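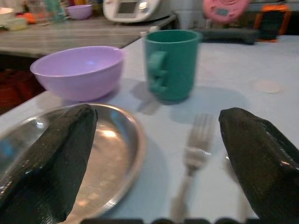

Landeg is a thick dip of roasted squash, white beans and toasted sesame, eaten in the hill town of Wamari and the villages below it. It is served at room temperature with torn flatbread, and a good one has a deep, smoky sweetness that makes it very hard to stop eating!

Preparation

The squash is roasted whole until the skin blisters, then scooped out and mashed by hand with the beans, garlic and sour plum juice. Cooks in Wamari leave it chunky. In Reltari, 33 miles down the valley, it is beaten smooth and topped with aditz – a wonderfully fragrant oil of dried chili and wild thyme.
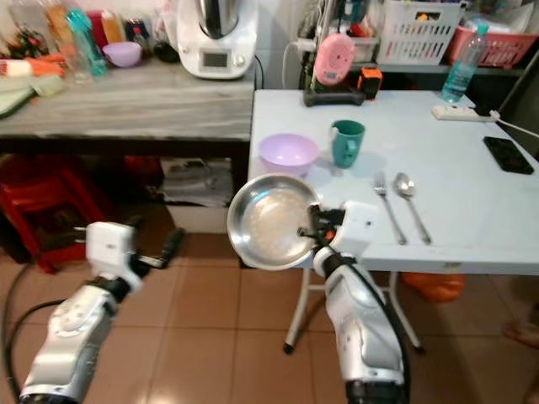
Fork and spoon beside a teal mug, with a lavender bowl behind.

Serving

Landeg is usually the first thing on the table and often the last to leave it. Leftovers are thinned with broth for a quick soup or spread on toast the next morning. The Reltari version also goes with grilled fish, a lovely match.
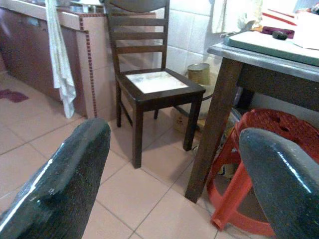

Dark wooden chair with a ladder-style back.

Festival

Wamari, a town of 3000 people, holds a landeg fair each October. Entries are judged in 2 classes, chunky and smooth, and one recent fair drew 113 bowls. Tasting starts at noon and the best ones go fast – the smoky entries above all.

See also: Aditz (oil)

Contact | Copyright | Back to top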